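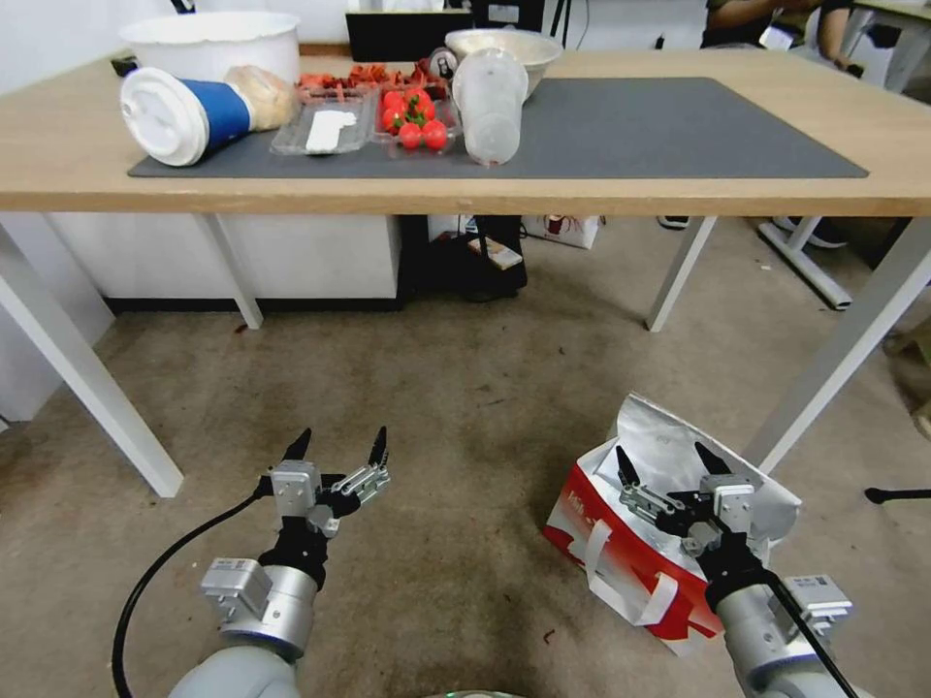

Storberg wind lease: did anyone else read the whole thing?

tidewrack
Posted Wednesday, September 18, 2019
OK, I finally got through all 76 pages of the Storberg agreement and I'm kind of thrilled! The county keeps the seabed. It's a lease, not a sale, and Cliltstead gets a cut every year the turbines turn. The paper gave it 2 paragraphs on the back page (after a whole summer of stories about the parking meters!). Go read section 11, it's the good part.

mudflat_mo
Read it. The cut is on profit, and companies are very good at not having any. Suvley signed something like this for the gas terminal and they're still waiting on a check.

tidewrack
Fair, but Suvley's deal had no floor. This one does! There's a minimum payment even in a bad year, end of section 11.

gullwing
Minimum payment goes up with inflation too, unless I'm reading it wrong. I was against this in July and I've come around a lot.

mudflat_mo
It goes up "subject to review." Reviewed by who? That phrase is doing a lot of work.

harborlights
Can we talk about where the money goes? I want it in a fund we can't raid for potholes. Norway did it with oil, and we could do a tiny version with wind. I'd knock on doors for that, seriously.

mudflat_mo
Potholes are real, though. Try driving out to the Mfinanga plant after dark.

tidewrack
Ha, I drive it every day, so no argument on the road. But a fund is such a great idea, harborlights! Would it need a ballot measure, or can the council just set one up?

gullwing
Council can do it by ordinance, but the next council can undo it the same way. Ballot is safer, and slower.

harborlights
Ballot, then. I'm starting a draft tonight and will post it in a new thread. Mudflat, please come pick it apart.

mudflat_mo
Gladly. Put the audit part first.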